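Werkstattbuch Hosbridge, Armprojekt
Montag, 5. Februar

Am echten Arm heute nichts gemacht, das Netzteil liegt noch bei Nii auf dem Tisch. Stattdessen den ganzen Nachmittag in der Simulation gearbeitet. Ayuba hat die Küche aus dem Paket Remum übernommen und die Insel als Arbeitsfläche eingerichtet. Kollisionskörper für Platte und Spüle sind drin, die Barhocker haben bisher nur die grobe Hülle.

Neu ist der Kameraaufbau: zwei Ansichten auf die Insel und eine am Greifer. Die Kamera am Greifer sitzt jetzt so, dass beide Fingerpads im Bild sind. Der graue Streifen unten ist der Greiferkörper, den lasse ich drin. Wer später zuschneiden will, macht das beim Einlesen und nicht in der Szene.

Standbilder vom Nachmittag, zweimal Insel, einmal Greifer:
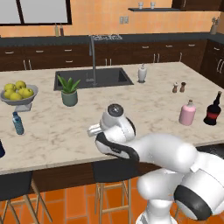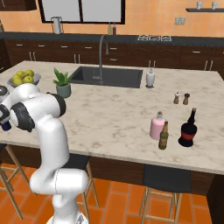
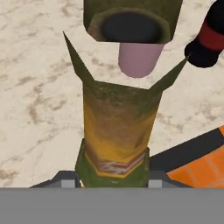 Danach die Gelenkgrenzen durchgesehen. In der Datei standen für den Ellbogen 171 Grad, Nii hatte am mechanischen Anschlag 115 gemessen. Ich habe 115 eingetragen und die alte Zeile auskommentiert. Am Handgelenk stimmt alles. Wer die Datei auf dem eigenen Rechner hat, bitte neu ziehen, sonst plant die Bahnplanung Posen, die wir in der Werkstatt nie fahren können.

Zweites Thema Reibung. Die Fingerpads haben im Modell noch den Standardwert. Für die echten Pads nehmen wir das Gummi von Michiels, davon liegt ein Reststück in der Schublade unter der Drehbank. Ayuba will die Haftung auf der schiefen Ebene messen -- Brett, Winkelmesser, fertig. Bis dahin rühre ich den Wert nicht an.

Die Texturen brauchen viel zu lange beim Laden. Habe die Auflösung für Boden und Rückwand halbiert, die Arbeitsplatte bleibt, wie sie ist. Start der Szene jetzt 36 Sekunden auf dem alten Rechner. Auf dem von Ayuba geht es schneller, aber der steht nicht immer hier.

Schrittweite: mit dem groben Zeitschritt zittern Teile, die eng beieinander stehen. Eine Einstellung mit 400 Schritten pro Sekunde angelegt und als eigenes Profil gespeichert, Name "fein". Noch keinen längeren Lauf damit gemacht. Das normale Profil bleibt Vorgabe.

Kurz mit Nii telefoniert wegen der Kabelführung am Unterarm. Er möchte den Schlauch von Pullier außen führen und mit zwei Schellen halten. Ich wäre für innen, dafür müssten wir aber die Abdeckung am Ellbogen noch einmal drucken, und das Filament reicht nicht. Also vorerst außen. In der Simulation fehlt der Schlauch ganz, die Hülle am Unterarm muss entsprechend dicker werden.

Offen:
Netzteil abholen (Nii)
Pads zuschneiden, Haftung messen (Ayuba)
Hülle Unterarm anpassen (ich)
Profil "fein" über Nacht laufen lassen, vorher Platz auf der Platte schaffen
Filament bestellen, spätestens im März brauchen wir die neue Abdeckung

Der Schlüssel für den Schrank mit den Motoren hängt wieder am Haken neben der Tür.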